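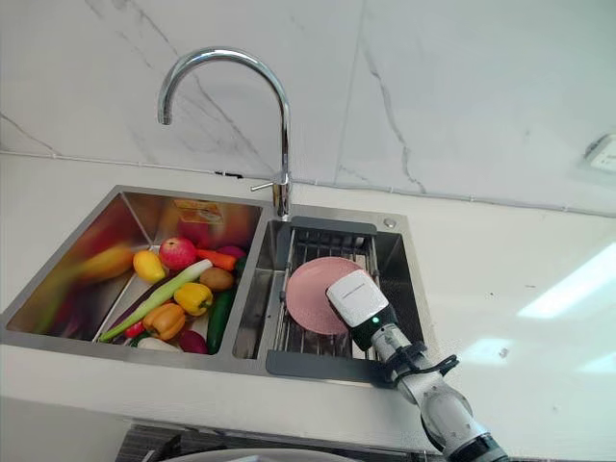

**Braddale Community Garden — general meeting, Fri 21 September**

Chair: Sheldon Li. Minutes: Priya. 40 members present, our best turnout yet!

**1. Spring planting**
Beds on the Firow Street side are dug over and looking gorgeous. Tomatoes go in from the second week of October. Sebastian has raised far too many capsicum seedlings and would love people to take a tray home — bring your own box.

**2. Money**
Balance is $3274. The meeting agreed to spend up to $2000 on the new rainwater tank, carried with much cheering. Sheldon to get 2 quotes before the next meeting.

**3. Hall kitchen and seating**
Kitchen is ours for the harvest lunch. Members asked for more chairs along the back wall, and Sheldon will ask the hall for them. 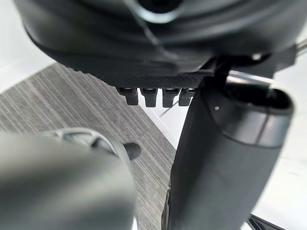
*Item 3: black chair, underside of seat.*

**4. Sorkamero pumpkin trial**
Seed has arrived! Six households have put their hands up to grow it, and there's room for more. Please write down sowing dates and don't plant it near the zucchinis if you want to save seed — they may cross.

**5. Other business**
Compost bay three is full. Green waste to bay one until further notice. Hose fittings still missing from the shed.

Closed 8.50 pm.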